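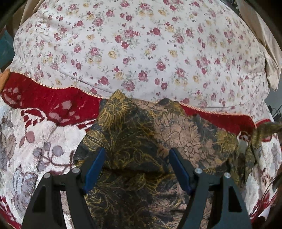

Is "dry clean only" a law or a suggestion?

3226 views
24 replies

lintandlies
Settle something for my household. I cleaned out the bedroom closet on Monday and took everything with a "dry clean only" tag to Yuen Cleaners. It came to $103. For $103 I got back the same clothes, in plastic, on hangers that leave little shoulder horns in anything knit.

My husband's position is that the tag is a legal document. Mine is that the tag was written by a nervous person in an office who has never met my sink. Half of that pile was rayon and polyester, and I went to college in polyester. We washed it with the towels and it's probably still out there somewhere, outliving us.

So who here ignores the tag, and what did it cost you?

sudsbury
I ignore it on polyester, nylon and most cotton. I obey it on anything with structure: blazers, lined skirts, pleats I didn't put there myself. The fabric is rarely what dies. It's the lining shrinking at one speed and the shell at another, and then you own a jacket that fits like a grudge.

pleatsplease
Rayon is where I'd slow down. Viscose loses a lot of its strength when it's wet. I had a Padari wrap skirt, dry clean only, and I figured I knew better. Cool water, two minutes, wrung it out like a dishrag. It's now a Padari wrap scarf.

lintandlies
Did you write to them?

pleatsplease
To say what? "I did the thing you told me not to do and it happened"?

old_twill
There's a difference between "dry clean" and "dry clean only," and hardly any shopper knows it. In the US the maker has to give you one method that works. They don't have to list every method that works. So if it says plain "dry clean," that's a safe way to do it and there may be others. Once they add "only," they're supposed to have some reason to think washing would hurt it. Whether the reason is a good one you'll find out in your own sink, at your own expense.

lintandlies
I just went and read the whole pile again. Most of them say "only." One says "do not wash, do not bleach, do not iron, do not dry clean." I think it wants to be left alone.

sudsbury
Frame it.

grimewave
I'm going to be the boring one. I worked a cleaner's counter for a few years, and every week somebody came in with a thing they'd already washed, asking us to unwash it. You can sometimes relax shrunken wool a little. You can't put dye back. If a print has a dark color next to a light one, test it before you do anything clever. Damp white cloth, inside hem, press for a full minute. If the cloth comes up with color on it, pay the cleaner.

pleatsplease
And if it doesn't come up with color, it may still run when the whole thing is soaked. Ask my pillowcases.

grimewave
Fair. The test catches the bad ones. It doesn't catch the sneaky ones.

halfbleached
Unpopular opinion, but most of this goes away if you wash things less. I have a wool sweater that gets hung by an open window after I wear it and sees water once a year, in February, when I've run out of other things to feel bad about. It looks fine. It smells like wool.

sudsbury
It smells like wool to you.

halfbleached
I live alone and have had no complaints.

old_twill
He's right about wool, though. Less right about anything worn directly under the arms. Sweat left in silk does more damage than a careful wash would.

lintandlies
Okay, so say I do it by hand. What's the routine? I've been using the same detergent for everything, Clenetti, the one in the tall bottle, and the back of it says not for wool or silk in letters you'd need a jeweler to read.

pleatsplease
That would be the enzymes. They're there to eat protein stains, and wool and silk are protein. You've been serving your sweaters as dinner. Get any plain one sold for delicates, or a tiny squirt of mild baby shampoo. Cool water, push it around gently, don't rub, don't twist. Drain, rinse until the water's clear, then roll it up in a dry towel and lean on it. Dry it flat. I use the guest bed with a towel underneath, which also discourages guests. 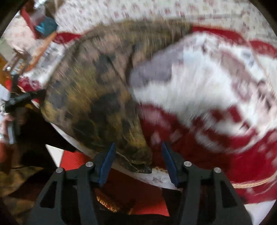
tumblewhy
Washer, delicate cycle, mesh bag, cold, lowest spin it'll do. I've quit hand washing altogether. Ours is a Tratik front loader and it is gentler than I am, mostly because it isn't annoyed. My hand washing always ended with me wringing things out of spite.

grimewave
Can't agree. A mesh bag doesn't stop a spin cycle, it just keeps the body in one place. I've seen silk blouses come out of those bags with creases that never pressed out.

tumblewhy
At what spin, though? People say delicate and leave it on whatever it was set to for the jeans. I turn mine off completely and it comes out dripping, and then I do the towel thing like everybody else.

grimewave
With the spin off I'll allow it. Grudgingly. Not for anything beaded.

tumblewhy
Who is wearing beads in this economy?

old_twill
While we're handing out grudging approval: a decent cleaner is worth keeping around for wool coats and grease. Water does nothing for salad dressing on silk. And tell them what the stain is. They've heard worse than ranch.

halfbleached
My cleaner safety-pinned a note to my one good suit that said "WE TRIED." I've never felt so judged, or so understood.

lintandlies
Update for those keeping score. I did two polyester blouses and the cheap rayon dress in the bathroom sink. Blouses perfect. Dress came out a good inch shorter, so it's now a dress for a slightly different kind of party. I steamed it while it was damp and pulled at the hem, and got some of that inch back.

My husband has asked that it be noted that the tag said "only."

sudsbury
Noted. Also noted that you're still ahead by most of $103.

pleatsplease
What did you learn about rayon?

lintandlies
That you told me so, in writing, near the top of the thread.

Thread closed to new replies. Shared 1867 times

Comments (3)

creasewatch
Came for the detergent advice and went straight to check my bottle. Enzymes. There goes the explanation I've been giving everyone about moths.

buttonjar
The dry clean vs. dry clean only thing should be printed on the tag, except then the tag would need its own tag. I cut mine out because they itch and then have to guess, so I'm no help to anyone here.

mildcycle
Disagree with the sink crowd. I sent a "harmless" lined skirt through cold water on advice just like this and the lining now hangs out the bottom. Pay the cleaner. Or buy skirts with no lining, and then static is your problem.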